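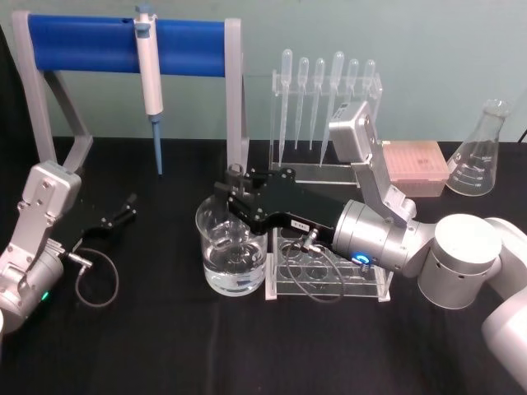

At Kamley, the bench shift used to start at six with two people filling beakers and racking tubes. It now starts at seven, and the first job of the day is reading a log.

The water testing lab put a pair of robot arms on sample prep 13 months ago. The senior technician, who has worked there since before the move to Gravarley, asked not to be named. She was against the idea at first.

"I thought they'd let somebody go," she said. "There were five of us then and there are five of us now. But the job I trained for is maybe a third of my week."

The rest goes to checking results, calling clients and what she calls babysitting. The arms stop when something has been put down in the wrong place, and a person has to go and move it. In a bad week that happens four times in a morning.

"People leave a flask where they've always left it," she said. "You have to put things back exactly. Some of us were better at that than others."

Her wrists hurt less. She used to pipette for three hours at a stretch and went home with a brace on. She still does the odd samples by hand – anything cloudy, anything from Fiadzo, whose bottles come in every size.

What she misses is the talk. Two people on one bench got through a lot of conversation, and new hires picked up the work by standing there. Trainees now get a Saturday session with a manual pipette, which she runs herself.

"They're slow," she said. "I was slow too. I'd like them to get more than one morning a month at it, and I've asked."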